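Hovmont 3-Tier Bamboo Shoe Rack

Three-level rack for sandals, flats and other low shoes. Bamboo throughout, flat top panel with a raised border, slatted middle shelf. Square front legs. Ships flat with screws and a hex key. Assembly takes nearly 30 minutes.

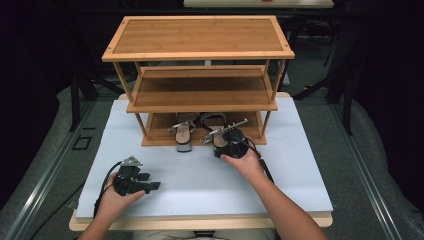
Three-tier rack with sandals stored on the bottom shelf, toes in.

Put heeled or strappy pairs on the bottom. Wipe soles before storing.

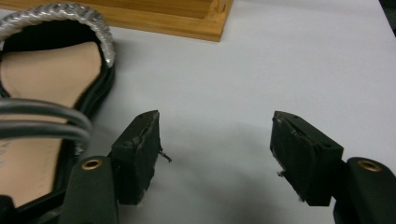 Buckles and glitter trim can scratch bamboo, so set shoes down by the sole. Clean with a damp cloth and dry at once. Do not soak.

Item no. 395. Warranty: 2 years. Sold by Hoarau.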